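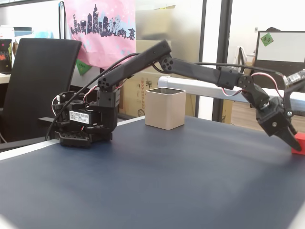 The first dark blue table I ever worked at belonged to my aunt, who cut dress patterns on it. I was nine and thought it was the grandest thing in the house. You could find a dropped pin on it from across the room! Every table I've bought since has been pine or white, and I've spent a silly amount of my life patting around for things I'd just put down.

So I'm delighted that dark work surfaces are back. Navy in particular has crept out of kitchens and into spare rooms, sheds and small workshops, and it suits them beautifully. A red block or a white label jumps out against it. Black things are harder, I admit, but a matte finish helps there too, as the light spreads out softly and you don't get that hard stripe of glare from the window.

Holger Moen runs Tisden, a two-room joinery shop where I spent a happy January morning running my palms over samples (24 of them, laid out on the floor, with his dog asleep on the greens). He used to sell one navy top for every 30 pale ones. Now it's his bestseller.

"People are afraid it will make the room gloomy," he told me. "Then they live with it for a week and ask for the shelves to match."
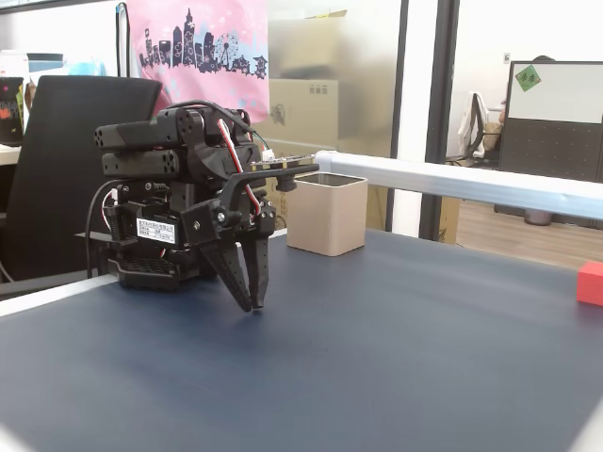

Photograph: Ionescu

The edge matters more than I'd realised. A pale strip round a dark top gives your eye somewhere to stop, and you're less likely to park a mug half over the side. Holger likes his strips whitish and slim. I was all for brass until he put the two side by side, and then I went quiet and wrote down the number of the whitish one.

Anything that clamps to a table wants a good firm edge as well, and it wants to sit at the back, where the cables can drop straight down behind. A bin goes nicely within arm's reach. Mine holds offcuts, string and whatever I've promised to mend.

Now for the grumbling. Dust shows on navy. So does flour, and so does every crumb of rubber if you still draw in pencil. I keep a damp cloth on a hook and wipe down before lunch, which takes no time at all, and I rather enjoy seeing the colour come back up. Polish is a mistake: it leaves patches, and you lose the matte look you paid for.

My own top is 100 centimetres wide and came home wedged across the back seats with the window open. It went up that same evening. I've since sorted buttons on it, rewired a lamp and cut out one very lopsided waistcoat, and I found all the pins.

Related articles
Ferex revisited: the folding stool that won't wobble
44 hooks, pegs and rails for small rooms
Holtex cloth, and how to wash it
Choosing a lamp for close work

Contact us | © Tisden Ionescu Magazines | Back to top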